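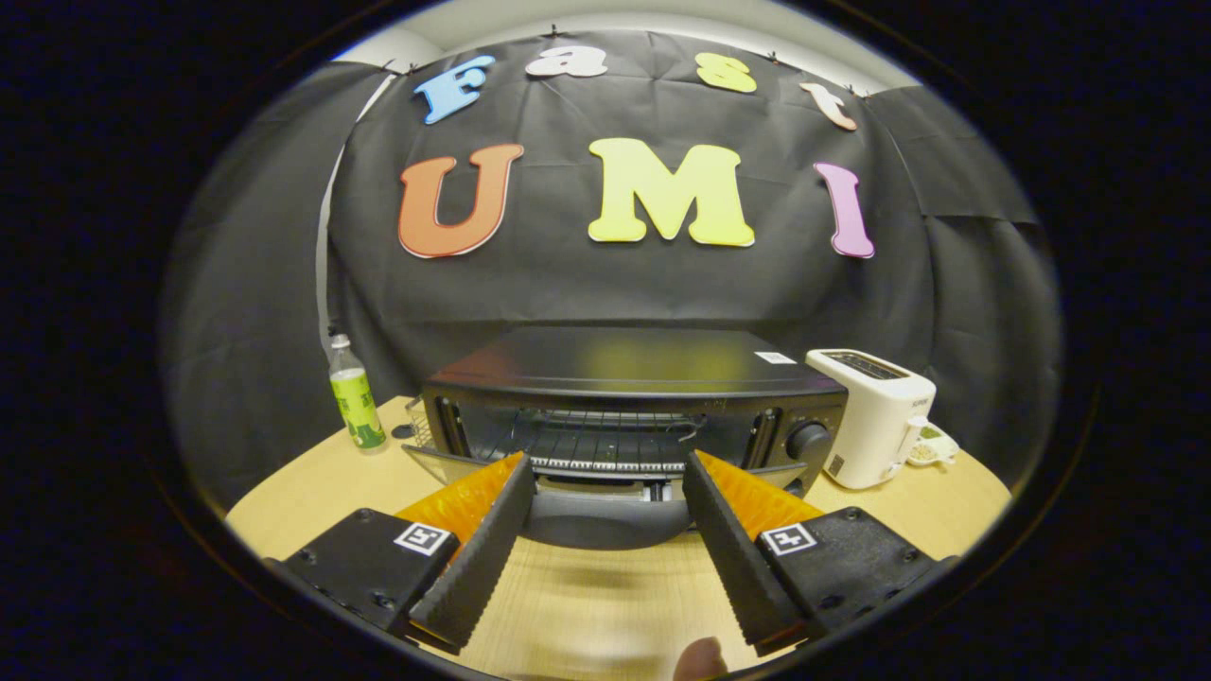 The little oven with its door down, toaster next to it.

February, 7:40 a.m.

Cleaned the toaster oven before breakfast. I had been putting it off since the cheese toast. Pulled the rack out, scrubbed it in the sink with the old brush, dried it and put it back. It catches on the left if you don't keep it level. The crumbs went in the trash and I wiped the knobs with a damp cloth. The glass took two tries.

Zuzanna thinks we should keep only one of the two, the oven or the toaster, and get some of the table back. She is probably right, but the toaster is faster for plain bread and I use it every morning. The oven is better for rolls and for anything with cheese on it. We left it there for now. Roman might want the toaster if we ever decide.

Two slices for me, one for her. She had hers with the plum jam from Charito, the last of that jar. Need to give the jar back.

Electric bill came, meter reading 2910. Wrote it on the inside of the cupboard door with the others.

Evening. Heated up the potato pie in the oven, 40 minutes, and it was still cool in the middle, so I gave it a while longer. Ate late. Left the door open after to let it air out. Buy dish soap, bread, a new brush.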